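## 4. The open day at Wulari

### 4.1 How we ended up running it live

I'd always assumed the public demonstration would be the easy part of this project. We had months of bench trials behind us by then, and all the open day asked of us was to set up the two-armed robot at one end of the Wulari workshop, put the task board in front of it and let people watch. So when the lab manager asked in May if we'd like a spot on the program, I said yes before checking with anyone (sorry again to my co-authors).

What we hadn't thought hard enough about was the audience. In the lab, the people watching a trial know what the robot is meant to be doing and are mostly looking at a laptop. On the day we had 139 visitors sign the book at our bay, a fair number of them kids, and they looked at the hands. They wanted to know what the robot was thinking, why it was slow, and whether it could feel anything. Several of those questions ended up changing how we wrote up our results, and that's the reason this section is in the paper at all. One reviewer of an earlier draft suggested moving it to an appendix. We've kept it here because the coding scheme in Section 5 doesn't make much sense without it.

### 4.2 Set-up

The bay was arranged the same way as our bench in the lab, with a dark tabletop, a black backdrop and the white board flat on the table between the arms. Visitors stood behind a rope to the side. We'd have liked them closer, but the safety plan set the distance and we stuck to it. A screen above the rope showed the view from the head camera, and that turned out to be the most popular thing we brought. People who couldn't see past a taller visitor just watched the screen, and quite a few stayed with it even when a gap opened up at the front.

The board is the Setel layout we describe in Section 3, with blue parts and printed outlines on a set of sub-panels. For the day we used the cylinder parts and the small upright pieces, and left the rest in the box. A round started with one of us resetting the board by hand, stepping back over the rope and calling out "running". After that we kept our hands to ourselves until the software reported a finish or a fault. I can tell you that's a lot harder with thirty people leaning in behind you!

Each round had a cap of 300 seconds. In the lab we let trials go on for as long as they like, but a crowd won't wait that long, and we needed turnover so that late arrivals could see a start.
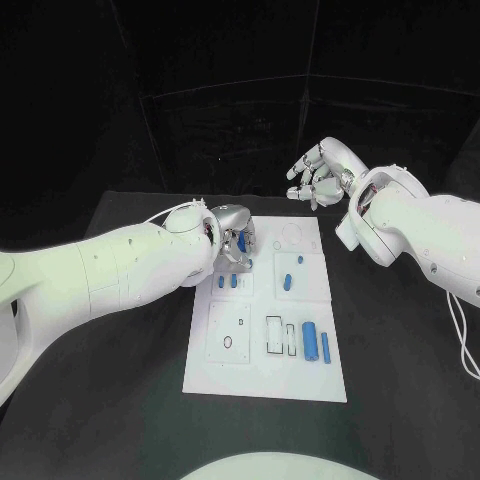
**Figure 4.** Head-camera view of the task board during the open day. The left hand holds a small blue part just above the board's upper-left corner; the right hand is open and raised.

Figure 4 is the view visitors had on the screen. I've picked it because it shows the moment people asked about most. The left hand has a part, the right hand has nothing, and to someone walking up cold it looks as though the right arm has been forgotten. "Is that one broken?" was the question I heard more than any other. The honest answer is that the planner we used on the day, Tirnetti, gives the next pick to one arm and parks the other clear of it until the first has let go. We'd stopped noticing this in the lab. It took a row of strangers staring at a parked arm to make us see how much of each round was spent that way, and we went back to the logs afterwards to measure it properly (see Section 6.2).

The two blue cylinders at the lower right of the board were the other big talking point. They lie next to a pair of rectangle outlines, one wider than the other, and visitors worked out which cylinder belonged to which outline straight away. Kids would call it out. One girl who looked to be in early primary school told the robot, firmly, "the fat one goes in the fat one", and then stood there with her arms folded until the round ended. I've quoted her in two talks since.

### 4.3 What people said

We hadn't planned a formal survey. We put out cards with a single prompt ("What did you expect it to do next?") and a tin of pencils, and I wrote down what I overheard whenever I wasn't resetting the board. That's a loose method and I won't dress it up as anything else. My notes lean toward the loud visitors and the ones who stood near me, and there are gaps wherever I got busy.

With that said, the cards were more useful than I'd expected. Most people wrote about the idle arm in one way or another. Some thought it should be fetching the next part already. Others thought it should steady the board, the way you'd hold down a sheet of paper with your spare hand, and that idea had never come up in our own meetings. We tried a version of it the following week and it's reported in Section 6.3 as the "brace" condition.

A smaller group wrote about the pauses. The hand would stop above the board before going down, and people read that as doubt. "It's nervous," one card said. It's a force-sensor zeroing step and has nothing to do with confidence, but once I'd read that card I couldn't watch the pause in the same way. A colleague from the Zakharchenko group, who'd come along to see the hands, said their visitors react the same way to a similar delay, and they've since shortened it. We kept ours at full length so the results would stay comparable with the bench trials.

And then there were the people who just wanted to know what it cost. I told them I wasn't sure, and that the blue parts were cheap.

### 4.4 Things we'd do differently

The reset took too long. Next time there'll be a second board ready to swap in, so whoever's on duty isn't fiddling with small parts while a queue builds up. I'd also put a line of plain text on the screen saying what each arm is doing ("left: placing", "right: waiting"). We talked about adding it on the morning and decided to leave a working display alone.

The other change is to the logging. We had the arm data at full rate, but the time stamps on my handwritten notes were whatever the wall clock said, and that clock was slow. Lining the two up by hand ate most of an afternoon, and nine of the comments couldn't be tied to a round with any confidence. Those nine are left out of Table 5.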